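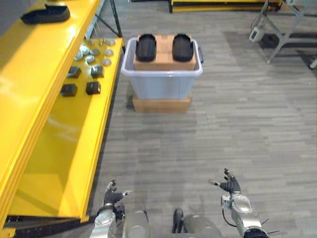 Re: Bright shelving for a small workshop, worth the money?

ultan_lynch
Has anyone bought the "high visibility" shelving everyone is pushing lately? The Trurkine rep quoted me 948 for one bay and swears people find parts faster on a yellow shelf. I'd like to see that proven before I pay for paint.

marcelle_t
We put in yellow at Petstead last November. Small black parts do show up better on it. I wouldn't go back to dark gray.

conneely
Better than dark gray, sure. So is white, and so is a strip of masking tape. How much faster did anybody get? Did you time it?

marcelle_t
No, I didn't time it. I have eyes.

conneely
That's what the rep is counting on.

LenutaA
My complaint is the gloss. Under strip lights you get glare right where you're looking, and small shiny stuff like washers is harder to pick out. Ask for a matte finish and watch the price go up.

ultan_lynch
He didn't mention matte. He did mention a "safety bundle" for 1,617. Two bays and some stickers, as far as I can tell.

C_MacGiolla
I'll disagree with the grumps. Ours have taken nine years of abuse and the paint is fine. You're paying for the steel, the color is just what it comes in.

conneely
Then sell it as steel. I paid 200 for used gray racking from the Bustum clearance and labeled every shelf. I've yet to lose a bolt because of the color.

marcelle_t
You labeled them, so of course you can find things. Most people won't bother.

conneely
They won't put things back on a yellow shelf either.

ultan_lynch
OK, I'm going to ask for a price on one matte bay, no stickers. If he starts on about studies again I'll ask him to send me one.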